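第二章 铺好您的桌面保护垫

恭喜，箱子已经拆开了！下面是整个过程里我们最喜欢的部分：把一张卷得紧紧的 Hultari 桌垫变成服服帖帖的工作面。第一次铺的人常常担心弄不好，请放心，这款垫子脾气很好，慢慢来就行。

2.1 开始之前

请把桌面清空，用拧干的软布擦一遍，再用干布擦一遍。桌角的胶印、蜡渍最好一并处理掉，垫子很薄，底下有一粒饭渣都摸得出来！

您需要准备：
软布两块
卷尺一把
盒内附带的塑料刮板
美工刀和钢直尺（需要裁切时才用）
几本厚书，越沉越好

注意：新上过油或清漆的桌面请先完全干透，具体时间以油漆说明为准。没干透就铺，垫子背面会粘住漆面，揭起来很心疼。

2.2 让垫子“醒一醒”

1. 剪开扎带，把垫子正面朝下摊在干净的地板或床上。哑光的一面是正面，带细格纹的一面是背面。
2. 四角各压一本书，静置 15 小时。可以晚上摊开，第二天再来铺。
3. 把垫子翻过来，看看边缘是否还翘。如果还翘，反方向松松地卷一次，停 5 分钟再放开。

小提示：冬天室温低，垫子会偏硬。把它搬到有暖气的房间里放一阵，手感马上就不一样了。请勿使用吹风机或熨斗，高温会让表面发亮，而且恢复不了。 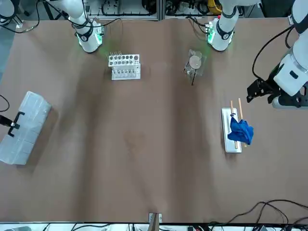

2.3 正式铺设

1. 先定长边。把垫子的一条长边与桌子靠墙的一边对齐，留出 2 毫米的余量。
2. 用一只手按住中间，另一只手把垫子向自己这边慢慢放下。千万别从两头往中间铺，那样气泡会全挤在中央。
3. 拿起刮板，从中心向四周推。力道像抹果酱那样就够了，真的不用使劲！
4. 绕桌子走一圈，检查四条边。歪了就掀起一半重来，背面没有胶，反复铺多少次都可以。

刚铺好时留有浅浅的褶痕属于正常现象，使用几天后会逐渐平复。顺着光看时，深色款的褶痕会比浅色款明显一些，这与质量无关。

2.4 裁切（可选）

圆角桌、异形桌的用户，这一节是为您写的。我们的产品设计师 Iveta Šimko 自己家就是一张缺了一角的老桌子，下面的办法是她反复试出来的，特别好用。

1. 垫子铺平后，在背面用铅笔描出桌沿。
2. 把垫子移到裁切板上，沿线外侧下刀。宁可多留一点，修两次也没关系。
3. 每一刀都轻轻划，分几遍划透。圆角处转动垫子，不要转动刀。
4. 用细砂纸顺着切口打磨一遍，毛边就没有了。

警告：切勿直接在桌面上裁切。刀片用完请立即收回，放在儿童够不到的地方。

注意：裁切过的垫子不能退换，下刀前请再量一次尺寸。

2.5 日常清洁与耐热

普通灰尘用湿布一擦就走。咖啡、酱油之类请尽快处理，清水不行就加一滴洗洁精。酒精可以偶尔用，漂白水和钢丝球请不要碰它。

垫子可长期承受 59 摄氏度以下的温度。温热的马克杯没有问题，刚离火的锅请务必另加隔热垫。

如果要收起来，请正面朝外卷，卷得松一些，竖着放。折叠会留下死痕，我们试过很多办法，都没能把它救回来。

2.6 常见情况

垫子会滑动：多半是背面沾了灰。揭起来用湿布擦净，晾干后再铺，抓力就回来了。

有轻微气味：开窗通风几天即可散去。

中间鼓起一块：先掀开看看底下有没有异物，再按 2.3 第 3 步重新推一遍。

边缘长短不齐：Skollov 系列的圆边款允许有 2 毫米以内的误差，超出的话请联系我们更换。

铺好了吗？那就翻到第三章，给桌沿装上 Skála 理线夹吧，装好以后桌面会清爽得让人想多坐一会儿！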